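Lukance Cell 2: Setup and Care Notes

Last changed: Monday, January 12, 2026
Kept by: Nuwan Bepari. Questions about the arm controller go to Rónán Corrigan.

What is in this folder

These notes are for the people who run the tabletop cell in the Farkville room. They tell how to start the cell, how to check the gripper and the wrist camera, and what to write in the log. The recordings are in the folder "episodes", and the calibration files are in "calib". Please do not rename the calibration files, the start script reads them by name.

Before the first run of the day

Switch on the controller first and the computer second. Wait until the arm reports ready, then send it to the home position. Open and close the gripper two times without any object. Both fingers should move at the same speed. If one of them is slower, stop and look at its mount before you do anything else.

Then check the screws on the finger mounts with the small hex key. They should be snug, but please do not use force. In October we lost a full afternoon because one screw was too tight and the thread was damaged. Nobuhle Van Wyk repaired it with a new mount, and the old calibration was not valid anymore. 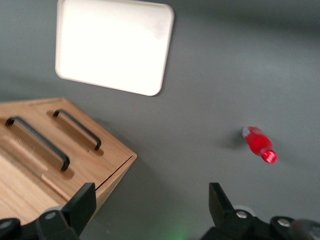 The objects for the current task are a white tray, a light wooden box with two black handles and a small red bottle. The bottle may start lying on its side, this is allowed and the task list has it as a separate start type. Keep the box low enough on the table that the fingers can pass over the handles when they are open. The gray surface must be wiped with a dry cloth only.

Wrist camera

The exposure is fixed. With the ceiling lights on, the white tray comes out too bright in the middle and loses its texture. We know this problem. Sandamali Bhattacharjee is testing a lower value, and until she finishes, leave the setting as it is in the file. Clean the lens every 12 episodes.

Finger care

Look at the finger tips after every 300 grasps and write the result in the log, also when there is nothing to report. Replace both fingers together, never only one. After the replacement run "calib_grip" and save the result with the new date.

Known problems

The log window sometimes freezes at episode 59. Restart the window only, the arm can stay on.

Spare fingers are ordered from Khondokar. Mahfuz Nanayakkara has the key to the parts cabinet.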